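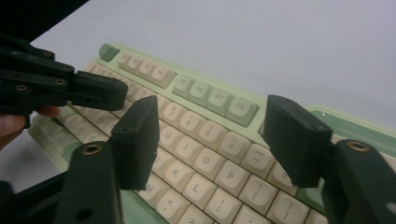 Questions people keep asking me about the film

I get the same handful of emails after every screening, so I'm putting my answers in one place. If yours isn't covered, write to me anyway!

What is Grutmont, exactly?
It's a village (a very small one, up a very bad road) and it's also the name of my documentary. I spent two winters there following the last family still running the cable ferry. The finished film is 74 minutes long.

Did you make it all by yourself?
Goodness, no. I directed and did most of the camera work, Cornel Rusu recorded the sound, and Verena Rüegg edited the whole thing in her spare bedroom. Verena had 2549 clips to get through, plenty of them just me waiting for fog to lift. She still answers my calls, bless her.

How did you pay for it?
Badly, at first! I put in my own savings, then Sendeo came on board as our production company and found us a small finishing grant. We also had about 800 backers who chipped in online, and their names are in the credits. Yes, all of them. Please stay and read.

Who wrote the music?
Nikola Nikolaidis. It's mostly accordion and an old harmonium with a wheeze in it that we decided to keep. There's no soundtrack album yet, but I keep bugging him about it.

Can I watch it at home?
Not until the festival run wraps up in April. After that it'll be on the Sendeo site to rent, with English subtitles and a captioned version too.

Can I show it at my school or library?
Yes please! The fee is $100 for a room of up to 500 people, and that includes the discussion guide. Tell me your date and what you're playing it on (a download is easiest, but I can mail a disc). If you'd like me there for a talk afterward, I'll need travel covered and somewhere to sleep. A couch is fine.

Is the ferry still running?
It was when I last visited, though only in summer.

What are you working on now?
A short called Osman, set in a barber shop. We've shot maybe half of it and I keep changing my mind about the opening, so don't ask me for a release date just yet.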